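Gripper slipping on shrink-wrapped soap, tried everything except the obvious

Forum > Cells and Tending > Grippers and Tooling
14 replies

palletjockey
3rd April
Hi all, long time reader, first time I've had to beg for help. I look after a small pick and place cell at the Narkstead site. One arm, two-finger parallel gripper, wrist camera, wooden bench top. It picks boxed and wrapped stuff off the bench and drops it in a tote. Works great on plain cardboard. Anything in shiny film is giving me fits.

I ran a set of 100 picks on wrapped packs last night and got 13 bad ones. Some slide down during the lift, some twist between the fingers and end up leaning so the tote camera can't read them. The same set on cardboard gave me zero. The fingers are the black textured ones that came with the gripper, and I've wiped them down with alcohol twice.

The one I've been fighting this morning is a Dettol Original pack. Slick crinkly plastic over a white label, green on the end, and it just loves to tilt on me.

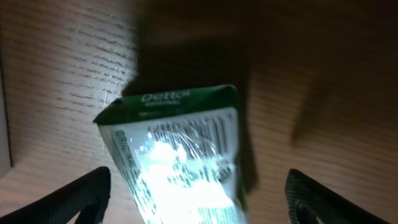
I've bumped the grip force up twice and I'm now at a point where I'm scared of crushing the softer cartons. Slowing the lift helped a little but then I miss my cycle time. Do I need new fingers or am I missing something in the setup?

rustbeltrobin
How old are the pads? That texture fills up with film dust and carton fuzz and alcohol just smears it around. Take them off the gripper, warm water, dish soap, old toothbrush, let them dry overnight. I do mine every 9 shifts and put it on the sheet by the door or it doesn't get done.

palletjockey
They went on in November so not that old? I'll do the toothbrush thing tonight. Feels kinda silly to wash a robot with soap so it can pick up soap lol

gantry_goat
I'd stop messing with the force right now. Put it back where it was before you started. More squeeze on a wrinkly wrap makes it worse in my experience, because the film slides over the box and the pads are only holding the film. You're pinching a loose sock.

What you want is softer pads and more contact. We switched to the soft silicone ones from Ernby and our twisting went way down.

rustbeltrobin
Disagree on the silicone. We had the Ernby ones too and they're lovely for a month and then they pick up every bit of lint in the building. Knurled pads are fine if they're clean and if they close square. Palletjockey, have you checked that the two fingers are parallel? Close them on a strip of paper at the tips and then at the root, and tug. If it's tight at one end and loose at the other, there's your twist.

gantry_goat
A month?? Ours have been on since before the holidays. You have a dusty building, that's your problem :)

rustbeltrobin
It's a cardboard warehouse, of course it's dusty!

kilo_watt_kid
Nobody's brought up the light. How's your bench lit? If your grasp point comes from the wrist camera, glossy film will throw a big white hot spot and the vision can put the center of the pack way off. Then you grab it off center and it swings. We chased "slipping" for weeks at Culmont and the pads had nothing to do with it. Somebody had moved a lamp.

palletjockey
Oh boy. There's one bright light off to the side and that's it. I get heavy glare on the label and then a big dark shadow over a lot of the bench. I always figured the camera could live with it because cardboard works.

kilo_watt_kid
Cardboard doesn't shine! Hang a diffuser under it, even a sheet of baking parchment will do for a test (not if the lamp runs hot please). Or add a second light from the other side to knock down the shadow. Then redo your exposure and run the same picks with nothing else changed.

gantry_goat
Seconding one change at a time. Wash the pads, run 20. Fix the light, run 20. If you do both at once you'll never know.

marmot77
Maybe a dumb question but why not suction? We run a Gulyás cup on wrapped goods and I haven't thought about fingers in years.

rustbeltrobin
Suction on wrinkled film leaks like crazy. You'd have to hit a flat spot every time.

marmot77
Bellows cup handles wrinkles fine if you've got the flow. But sure, it's a tool change and an air line, I get it.

palletjockey
No air at that bench anyway, so fingers it is. OK, did the paper test on my break. Tight at the tips, and at the root it pulls right out. Left finger has a screw that was barely snug. I've set it square and put the force back to where it was. Pads are soaking in the break room sink (somebody is going to yell at me). Light is next, parchment is on the shopping list.

rustbeltrobin
Threadlocker on that screw, the blue kind, or you'll be doing this again in a few weeks. And check the right one too even if it feels tight.

kilo_watt_kid
Still betting on the lamp. Post your numbers when you have them.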